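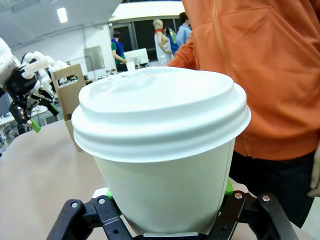

How often should the hot drinks point be checked?
Once before opening and again after the mid-morning rush, with the longer check on the first working morning of the month.

HOT DRINKS POINT: CUPS, LIDS AND COUNTER
Site: Kelluton ground floor
Month: January
Checked by: Tainá Vasconcelos
Copy to: Rogério Mendonça

1. Cups stored upside down in their sleeves, off the floor
OK. Lovely and tidy this time, thank you to whoever moved the boxes up from under the sink. Stock stands at 1,114, so no need to order until next month.

2. Cups free from dents, splits and soft seams
Action. I threw out 17 from the bottom of one sleeve, all squashed at the rim. A squashed rim won't take a lid properly and you only find out when it's halfway down your sleeve (I speak from experience, and from a cardigan that never recovered).

3. Lids match the cups and press down all the way round
OK. Please run a thumb right round the edge and don't just push in the middle. The domed white ones need a firmer press than the flat sort we had from Grurkar, and I know several of you still miss those.

4. Lids handled by the edge, sipping area not touched
Mostly. I did see a few picked up by the top, so a gentle reminder to all, me included.

5. Water temperature at the tap
62 on the small urn, which is low for tea but quite right for the chocolate. The Ichikawa boiler was still warming up at 8.15 so I have left that box blank and will go back to it.

6. Filled cups carried with a lid on
OK, apart from the stairs door, where people do like to sip as they go.

7. Counter wiped, drip tray emptied, nothing trailing near the edge
Action. Drip tray was full. Wendden are sending a new one, order line 34 on the sheet, and until it comes please empty the old one at lunch as well as at closing.

8. Hot drinks warning sign in place
Fallen behind the sugar again. Stuck back up with proper tape.

Next check: first morning of February, Rogério to cover.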